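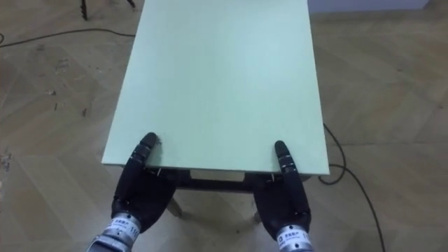 A mint-green tabletop, seen from one end.

Wirnus Community College will keep its evening study rooms open until midnight beginning in February, the director of student services said in an interview on Nov 17, 2020.

The director, who has held the post for eight years, described the change as a response to the needs of working students. "Many of them finish a shift and come straight to campus," she said. "We were closing the doors just as they arrived."
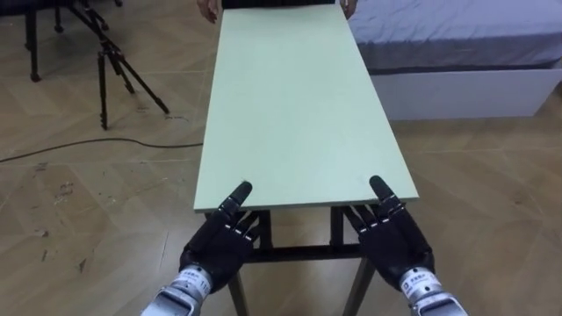 Under the present schedule, the rooms in the Unitz Building close at nine. A survey conducted by the college found that some 60 percent of evening students would use later hours at least once a week.

The director acknowledged that cost had delayed the decision. "We asked for this two years ago and were told to wait," she said. Funding has now been approved through the end of the next academic year.

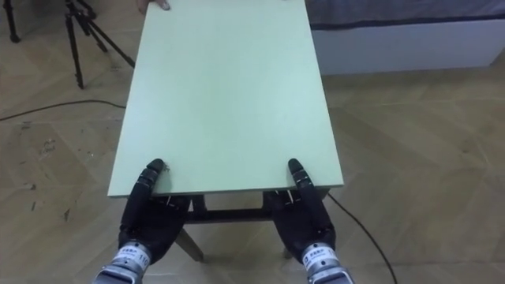

A table with a pale green top and a dark crossbar underneath.

Tutoring in mathematics and writing will be offered five nights a week. Students enrolled at the Sutanto Road campus will have the same access with their current cards.
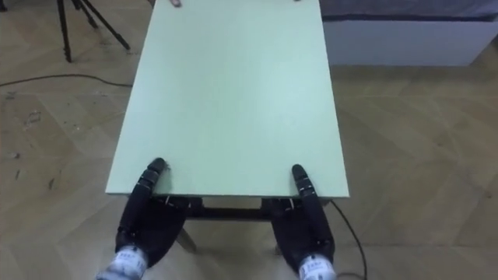
Asked about transportation, the director said talks with the city about a later bus were continuing. "I cannot promise a date," she said. "Parking will be free after six in the meantime."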